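Corncombe Reality Boards > Competition Records > Season Entries
Thread: Proposed change to challenge credits, Oltstead season

Records_Desk
Moderator
Members are advised that the contestant entries for the Oltstead season are under review. At present, a reward challenge is credited to every member of the winning tribe, including any player who sat out. It is proposed that sit-outs be listed separately. Comments will be received in this thread until Fri 28 December.

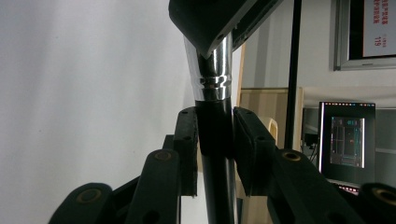

The proposal affects 29 challenge lines across 12 contestant entries. Individual immunity wins are outside its scope. Placements and voting records will remain as published.

ElOuafi_Archive
I support the proposal. The entry for Asmaa El Fassi lists six tribal reward wins, and she sat out two of them. A reader would reasonably assume that she competed in all six.

Bratunberg80
I must respectfully object. The program itself awards the reward to the whole tribe, and our entries have followed the program for 80 pages of published records. A player who sits out has still won the food. Changing one season would also leave it out of step with the others.

ElOuafi_Archive
The reward and the challenge are separate matters. I have no objection to the entry stating that she received the reward. My concern is with the word "wins" where the player was on the bench.

Records_Desk
Moderator
Both positions are noted. The following wording is offered for discussion: "Ep. 4 RC: Sits out; tribe wins reward." It would replace the present line, "Ep. 4 RC: Wins reward with tribe."

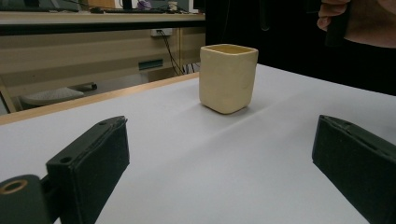

Cream-colored cup on a white tabletop.

Bratunberg80
The wording is acceptable to me on the condition that the season totals are left alone. If the totals are also to be reduced, my objection stands.

tallysheet_m
May I ask how the merge episode would be treated? The players were divided into two temporary teams, and one player was not picked for either. That player did not sit out in the usual sense.

Records_Desk
Moderator
An unpicked player would be entered as "Not selected." The question of totals has not been settled and will be taken up in a separate thread. Members are asked to keep further comments here to the wording of the episode lines.

ElOuafi_Archive
Understood. I will post corrected lines for episodes 1 through 6 once the wording is approved.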